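Pralisance student robotics project: progress report to Bisgaard, August
Prepared by Valbona Ristić

Spending to date is 1,242 of the 2,529 awarded. The group has had up to 12 students, though 11 is the figure I would plan on.

The task is still putting computer parts into their holders on the upright panel. Lining up goes well enough. I am less sure about the last push, and I would not repeat the claim in our bid that this would be solved by summer. 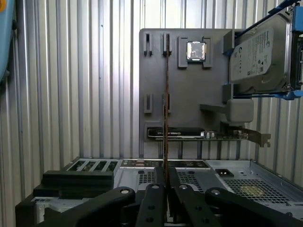 A thin circuit board held in the gripper in front of one of the upper slot holders.

Mahnaz Ebrahimi thinks the students' program, Zeleo, is nearly ready for the Zatov contest. I don't share that view. It has been tried mostly by the people who wrote it, from starting positions they chose.
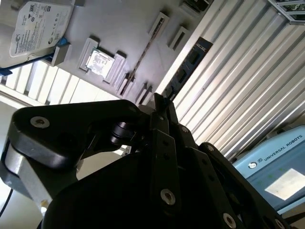

We have agreed that next month's runs will start from positions picked by someone outside the group, and that failed attempts go in the log too. Until I have seen that log I would rather not ask for the second payment.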